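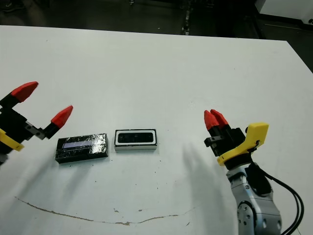 双臂采集台：左侧夹爪张开，右侧夹爪接近闭合，两只小盒并排放在桌上。

【自动化观察】1,620条示教，够说明什么？

Wuisan的双臂采集项目上周交了阶段数字：1,620条示教，全部在同一张白桌上录成，每条不超过60秒。项目方称之为“多样化操作数据”。我对“多样化”三个字有保留。

任务本身不复杂，操作员遥控两条机械臂，把小盒从一边挪到另一边，或者由一只夹爪交给另一只。盒子换过29种。听上去不少，可翻一翻清单，多数是差不多大的扁长方盒，硬的，好夹。软袋、圆瓶、一捏就瘪的纸盒，一样也没有。

表面倒是有些难度。左边那只黑盒的外皮起了皱，反光很强，右边那只顶面黑白分明，两者对视觉模型来说是不同的考题。负责采集的Fatos Golob认为这正是价值所在：“反光和阴影都留着，不修。”这一点我同意。桌面上那道长长的弯痕也留在画面里，问题是换一张没有痕迹的桌子，模型还认不认得路？目前没有人测过。

更让我不放心的是操作员只有2位。两个人的手势习惯、停顿、绕路方式，都会原样进到数据里。Lejla Milošević负责抽查，她承认失败的示教大多在入库前就删了，现在正考虑把其中一部分补回来。我看应该补，而且要标清楚失败在哪一步。

Pidmont方面打算先拿这批数据训练，再决定要不要加采。顺序恐怕反了。至少先留出几种没见过的盒子和一张别的桌子，测完再谈规模。

下一批采集定在11月底，清单仍未公布。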